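Cotico Reports Results of Wrist-View Training Study on Garment Handling

9/9/25

The Cotico robotics laboratory has released the results of a study on how two-armed robots learn to handle heavy clothing. The work was led by Iker Carrasco and carried out with Rallow, a textile sorting company that supplied the garments.

The study compared two ways of teaching a robot to fold and stack jeans. In the first, the learning system received only the view from a fixed camera beside the work area. In the second, it also received close views from small cameras at the grippers. Both systems were trained on the same 1000 demonstrations, recorded by trained operators beginning in April.
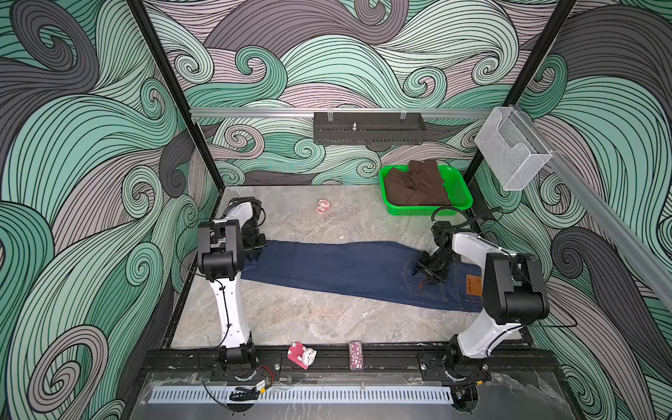

Each system was then given 50 trials with garments it had not met during training. The system with the fixed view alone completed 24 of them. A trial counted as complete only if the garment was folded and placed in the basket without help from an operator.

According to the report, most failures in the fixed-view group came at the first grasp. Denim is stiff where several layers are sewn together and soft elsewhere, and a grip placed a short distance from a seam often took hold of one layer and left the other behind. The added close views gave the learning system a clearer reading of stitching and fabric edges in the moments before the grippers closed.

"Seams are the most dependable landmarks on a pair of jeans," Carrasco said. "They stay in the same place on the garment however it is lying, and a system that can find them has a good starting point for the next step."
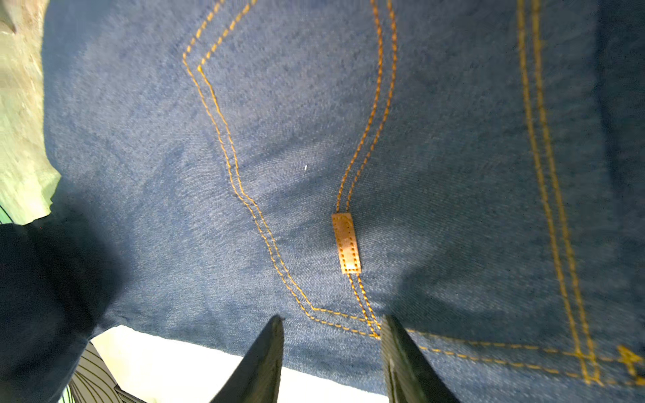 With the close views added, first-grasp errors fell by 53 percent. The gain was smallest on black denim sewn with matching thread – a result the authors expected – and largest on garments with stitching in a contrasting color. Folding time did not change in a meaningful way between the two systems.

The laboratory also varied the wall coverings and loose items in the work area during recording. The report states that this was done to keep the system from relying on a plain background, but it does not measure the effect separately. A follow-up study is planned on that question.

Training was carried out with Mater, the laboratory's in-house software for two-armed tasks. The demonstrations and trial records will be shared with the Quiroga research network, whose members may request access through the Cotico project office.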